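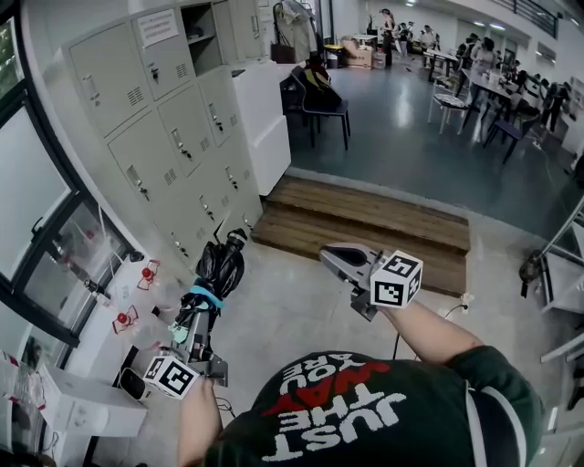
How often does the locker room need a safety inspection?

Once a month, and again after any repair work or change to the layout. The person doing it signs the sheet the same day and hands it to the shift lead.

Wostthorpe — Locker Room and Steps
Monthly safety inspection
Date: 11/19/23
Inspected by: Lorna Marquez
Reviewed by: Stuart Bramwell
Last inspection: August (September and October missed, see comments at the end)

Mark each item OK, ACTION or N/A. Write a comment for anything marked ACTION. A comment on an OK item is welcome if the next person would want to know.

1. FLOORS

1.1 Upper floor (concrete) sound, no lifting or crumbling — OK
1.2 Upper floor swept — OK
Comment: Grit collects along the bottom of the lockers. A broom doesn't get it all, use the vacuum.
1.3 Lower floor sound and clean — OK
1.4 Lower floor not slippery under work shoes — ACTION
Comment: Fine when I walked it, but Ronaldo reports it gets slick after mopping. Wet floor sign should go at the top of the steps as well as the bottom. We only have one sign. Second one to be ordered.
1.5 Walking route from the lockers to the steps clear — OK

2. WOODEN STEPS

2.1 Planks tight, no movement when you stand on the front edge — ACTION
Comment: One plank gives slightly on the right side going down. Screw has backed out. Not bad enough to close the steps. Alper to refix within 7 days and check the rest of the screws while he has the driver out.
2.2 No splinters or split wood — OK
2.3 Steps do not shift on the floor — OK
2.4 Front edges easy to see from above — ACTION
Comment: Light wood against the light concrete, and the edges are hard to pick out when you come from the locker side. Lumbao anti-slip strip in a dark color, one length per step. Same comment was on the August sheet.
2.5 Nothing stored on or beside the steps — OK

3. LOCKERS AND CABINET

3.1 Lockers steady when pushed at the top — OK
3.2 Doors closed when not in use — ACTION
Comment: An upper compartment had been left standing open with nothing in it. Head height for some of us. Please shut doors when you clear a compartment out.
3.3 Hinges and locks working — OK
Comment: Some locks are stiff. Dry graphite only, no spray oil.
3.4 Ventilation slots not covered — OK
3.5 Nothing stored on top of the lockers — OK
3.6 Locker notice in place and readable — OK
Comment: Print is small. Theresia has the file and can reprint it larger.
3.7 White cabinet stable, doors close fully — OK
3.8 Spare keys in the office and labeled — ACTION
Comment: Keys are there. Labels on the bottom row have worn off. I can redo these, need 30 minutes and the master list.

4. COUNTER AND WINDOW

4.1 Counter clean, items set back from the edge — OK
4.2 All bottles labeled with contents — ACTION
Comment: Clear bottles need a contents label on the side, whatever is in them, water included. Blank Praria labels are in the stationery drawer. Anything without a label by the next inspection gets emptied and rinsed.
4.3 Small appliances switched off at end of shift — OK
4.4 Storage boxes closed, not stacked high — OK
4.5 Window glass and frame undamaged — OK
4.6 Window can be reached without climbing or leaning — OK

5. LIGHTING AND EXIT

5.1 All lights working — OK
5.2 Steps lit well enough after dark — OK
Comment: Checked at 5:30 p.m. with the overhead lights on.
5.3 Exit route clear and door opens freely — OK
5.4 First aid kit stocked and in date — ACTION
Comment: Eye wash expires in 12 days. Clarkik to bring a replacement with the next delivery.

GENERAL COMMENTS

Two months were missed this fall. Stuart has put the inspection on the shift calendar and Theresia covers it when I am away.

Items 2.1 and 2.4 go together. Alper would like the steps out of use for one morning to do both — please tell him which morning suits before he picks one.

Item 2.4 was marked ACTION in August with 30 days to fix and is still open. Please treat it as overdue.

ACTIONS OPEN

1.4 Second wet floor sign — Ronaldo Salazar
2.1 Loose plank — Alper Yurt
2.4 Edge strips — Alper Yurt
3.2 Reminder about locker doors — Stuart Bramwell
3.8 Key labels — Lorna Marquez
4.2 Bottle labels — everyone, Theresia Zaugg to check
5.4 Eye wash — Lorna Marquez to chase Clarkik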